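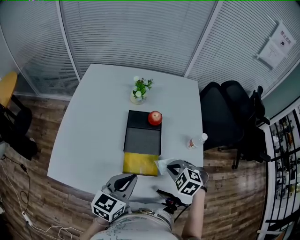
## Club night: clearing the table, one apple at a time

2018-04-07

I've been meaning to write up the robotics club for ages and I keep not doing it, because when I get home I just want toast. But this session was such good fun that I'm typing with my coat still on!

Our project this term is called Flallorville (Hugo Cifuentes named it, don't ask me) and the idea is that we teach a pair of arms to tidy a table by showing them how we do it ourselves. So we take turns holding the grippers and moving things about, over and over, and every go gets saved as one run. We wanted 75 runs by the end of the night. We got 33, which I think is brilliant for people who'd mostly never held the things before.

The apple is everyone's favourite. It's round, it's a good size, the jaws close on it nicely and you feel very clever. Lifting it off the black tray and putting it down again took me three tries to get smooth, and after that I didn't want to give up my turn. The water bottle lying on its side is harder than you'd think (they roll!), and I've learnt to come at a bottle from above and go slowly.

Then there's the clear plastic. Oh, the clear plastic. You can hardly see the edges of a crumpled bag when you're looking straight at it, so goodness knows what a computer makes of it. Estíbaliz Nieto reckons we should do a whole evening of nothing but bags, and I'm completely up for it.

Some things I want to remember for next time:

- keep the marker cubes where they can be seen, so no tucking your wrist under
- open the jaws before you get to the object
- slow down near the vase, I like those little white flowers
- say "done" out loud when you finish a run

Aurelio Villalobos is sorting through the files now and will tell us which of the 33 are any use. My guess is he'll throw out 14, and most of those will be mine from the first half hour, when I was waving my arms about like a goalkeeper.

We've got until December to have both arms doing a full tidy by themselves. Next session we're trying two hands on the tray, one at each end, and I've already asked to go first.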